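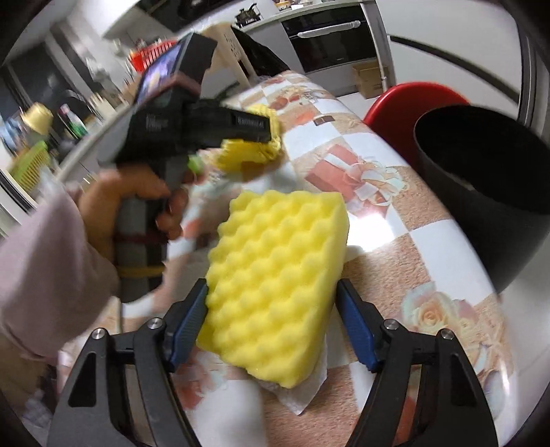 How to fix a missing night on your Hellivico points account

Stayed at a Hellivico hotel and the night never showed up? Happens a lot, mostly after the switch to the new app. Quick version below.

What you need first
Your member number
The folio, emailed or paper (booking confirmation won't do)
The card you paid with, last four digits

Step 1. Wait. Points post 6 days after checkout, sometimes longer at the Flismont and Lonley properties. Don't file before that, it bounces.

Step 2. Log in on the website. The app has no claim form, don't bother looking. Go to Account, then Activity, then Missing Stay.

Step 3. Pick the hotel from the list. Careful — there are two in Huerta, airport and downtown, and the names are nearly the same. Wrong one = denied.

Step 4. Type your folio number with no spaces. Upload the folio as a PDF. Phone photos work too if the total is readble.

Step 5. Submit, screenshot the case number. The confirmation email doesn't always come.

How long
Mine took around 19 days. 1,129 points for a two night stay, base rate, no bonus. The bonus was a seperate claim, same form, choose Promotion in the first menu.

If it gets denied
Check the rate. Third party bookings don't earn anything, and neither do group blocks unless you paid your own room. Name on the folio has to match the account too, middle initial included.

Still stuck? Call the member desk before 9 am and give them the case number first. One of my claims was short 331 points and they fixed it on the phone.

Shared rooms — only one member gets the night. Sort that out at check-in.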